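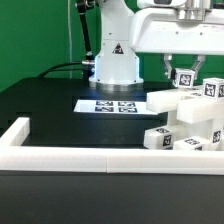 Category: Cell checks / Block reorientation rig

I do this list before every batch, coffee in hand, and I type the comments as I go, so excuse the rambling. The batch in question is our August one for the Vodstead method, where the arm works out how a block is lying from its markers and picks its next grip from that.

1. Base ring and mounting bolts - OK
Nothing moved when I leaned on it. I do lean quite hard!

2. Cable at the base connector - OK, watch
Pushed home and tight. I'd still like more slack on the table side (I've asked for this before).

3. Emergency stop - OK
Pressed it twice, once at rest and once in slow mode.

4. Marker sheet - OK
Four markers, all clean. If a corner curls, tape it down and redo the calibration.

5. Pose error against the sheet - OK
Came out at about 2 mm, well inside the 4 mm we allow under the Balaskas procedure.

6. Border rail - comment

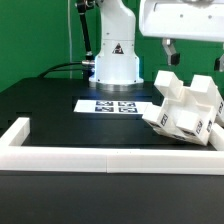 My worry with the rail has always been what it does to our results. Duditz, the grasp planner we compare against, treats it as a wall to keep away from, and our method is allowed to use it as something to lean a block on. So a loose rail would spoil the comparison without anybody noticing. I check the seam in the middle of the front run first, then the piece on the right, as that's the one holding up the tilted corner of the big cross block. No wobble on either. Pass.

7. Fingertip pads - OK
Wiped. Swap them after 10 batches whatever they look like.

8. Run log - OK
Hivel had 254 grasps saved when I opened it, and the backup matched.

Still to do: cable slack, and a fresh roll of tape for the drawer.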